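24 September 2022

I watched every episode of *Enlow Lake* this summer. I'm telling you that up front so you don't think I went into this interview as some kind of neutral party. I have opinions about the canoe date, I have opinions about the dock fight, and I cried at the finale in front of my sister, who has not let it go.

So when a casting producer who worked on the season agreed to have lunch with me, I was early by half an hour. She'd asked me to keep her name out of it (she'd like to keep working) and to stay away from anything to do with the contestants' private lives. Fine by me! What I wanted to know was how you get from a giant pile of strangers to the people who end up yelling at each other over pancakes in August.

We met at Bozkurt, the little place on the corner in downtown Plovmont with the green awning. She ordered lentil soup and then ate most of my fries.

## "I can tell in the first minute if you practiced"

The number I'd been dying to ask about was the applications. She had it ready.

"We had 3,666 this time," she said. "The season before that was 3,702, so we were down a tiny bit, and there was a whole meeting about it. A whole meeting! Over that!"

Every application comes with a short video. People film them in the car, mostly. She says the car video is so common that the office stopped noticing the seat belts. I asked if she watches them all, and she put down her spoon and gave me a look.

"Between the team, yes. Every one gets watched by a person. Do I watch all of every one? No. I can tell in the first minute if you practiced. You can hear somebody reading off a sticky note. If you start with 'I'm the kind of person who tells it like it is,' I'm already reaching for the mouse."

What does she want, then? She thought about it for a while, chewing on one of my fries.

"I want you to tell me something that happened to you. Your roommate moved out and took the shower curtain, how did that go? I had a guy spend his entire video on how he got banned from his cousin's pool. Never said one word about love. I called him the next morning."

I asked if that was the guy I thought it was. She would not say. (It was. It has to be. Think about how he behaved around the hot tub.)

## The phone call, and then the other phone call

After the video there's a phone interview, and she says this is where a lot of good people talk themselves out of it. They're funny on camera and then they hear a producer's voice and turn into someone applying for a car loan.

"They call me ma'am. I'm not that much older than them. I try to get them off it by talking about food. If we're ten minutes in and arguing about breakfast burritos, we're doing great."

Then there's a second call, with someone different asking a lot of the same questions. I'd always assumed that was to catch liars, and I said so, feeling pretty clever. She laughed at me.

"It's to see if the story's still fun the second time. On a show like this you tell your story to the camera, then to a roommate, then to the camera again because a plane went over. Some people run out. They get flat, and you can hear that they're sick of themselves."

They do check facts, though, and that part goes to a separate team. She was careful here. There's a background check and there's a conversation with a psychologist, and the casting people don't see the details of either, only whether someone's been cleared. She's had favorites not come back from that stage, and she never finds out why.

"You get an email. It says we're not moving forward. You have a little moment at your desk and then you go open the next file."

## Thirty people and a bad carpet

By the time they fly anybody in, the list is down to 30. For this season they all came to an airport hotel, a few at a time so they wouldn't run into each other, and sat down with Merker, the production company, in a conference room that she described to me at length. I have more notes about the carpet than I do about the interview questions. It was brown and gold and it had, in her words, "shapes."

"You keep them apart because if two of them get along at the ice machine, that's it, I've lost the first meeting. I need that on camera. So there's a person in the hallway with a walkie-talkie whose entire job is elevators."

I have thought about the elevator person every day since.

She told me the interviews themselves are long, longer than you'd guess, and that the room's kept a little boring on purpose. There's a chair and a plain wall and some water. Contestants talk about their exes, their moms, what they'd do if the person they liked picked someone else. A few cry. One fell asleep during a lighting change and she put him through, partly for that.

"He was so relaxed! Do you know how rare that is? I thought, this man will be the only one in the house who gets any rest, and everyone's going to hate him for it." And they did, for two solid weeks, and it was some of my favorite television of the year.

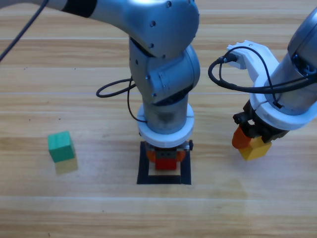
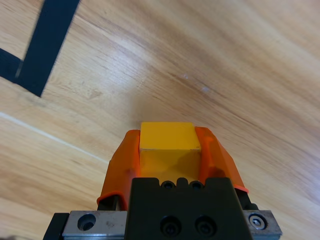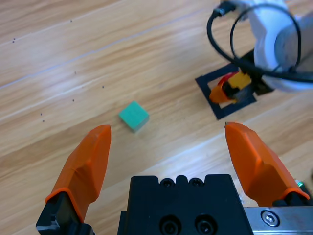
## So is it fake?

I had to ask, and I could see her waiting for it. She had the answer folded up in her pocket, more or less.

"Nobody hands out lines. I've never seen a script. What we do is decide who's in the room, and that's a lot. If I put in somebody who can't stand being interrupted and somebody who's never let another human finish a sentence, I don't need a script. I need a long dinner table."

She's pretty frank that editing does the rest. She doesn't work on that side, and she says she watches the season at home like everyone else, with a blanket over her, wincing. People she'd spoken to for hours came out looking meaner than she remembered, or a whole lot sweeter. One woman who had been the funniest person in that brown-and-gold room barely got a joke in all season, and it clearly still bugs her.

"She was hilarious. I have friends who work on the edit and I've complained to them personally. They say there was always music playing over her good ones, so they couldn't cut it. That's what got her. The music."

I pushed a little on the dock fight. If you missed it, there was a disagreement about a towel and it went on for most of an episode, and people in my group chat were convinced that a producer had moved the towel.

"I wasn't at the lake," she said, and took another fry.

That's all I got! I asked it three different ways and I got the same sentence and a smaller pile of fries.

## What happens to them after

This was the part of the conversation I'd been least sure about, and she got quieter for it. Filming wraps, everyone goes home, and there's a gap before the show airs when they can't tell a soul anything. Then it's on, and they're being recognized at the gas station.

"I tell them all the same stuff before they sign. Your old boss is going to watch. Your grandma is going to watch. Somebody you've never met is going to have a theory about your forehead. If that makes your stomach hurt, go home, I'll like you just as much."

Do any of them go home?

"A couple every season. I always write to them after. I think it's smart."

The ones who stay get a phone number to call during the run and for a while after it, with someone trained at the other end. She'd like that "while" to be longer, and she's said so at work. She also still gets texts from people she cast years back. Mostly baby pictures, and sometimes a question about whether they should do another show. She usually says wait a year.

The final two from this season are, as far as she knows, still speaking. I asked if "speaking" meant what I hoped it meant and she told me to look at their social media like a normal person. I have. They were both at a pumpkin patch last week, in separate posts, and I'm almost sure it's the same wheelbarrow.

## If you're thinking of applying

I told her some of you would want tips, and she groaned, but she came up with a few while we waited for the check.

- Film it sideways. "Sideways! Please! It's on the form in capital letters."
- Turn off the ceiling fan, because she can't hear you.
- Skip the list of your qualities and tell one story, all the way to the end.
- Don't have your best friend in the shot unless you're okay with her calling your best friend instead. (This has happened. They're still friends, she thinks.)
- If you get turned down, you can try again. One of this season's cast was on his third application.

She has no idea yet if there'll be another season, or she does and she's very good at her face. I asked where they'd film it if there were, same lake or somewhere new, and she said the mosquitoes had been a real problem for sound. Then she asked if I was planning on finishing my pickle.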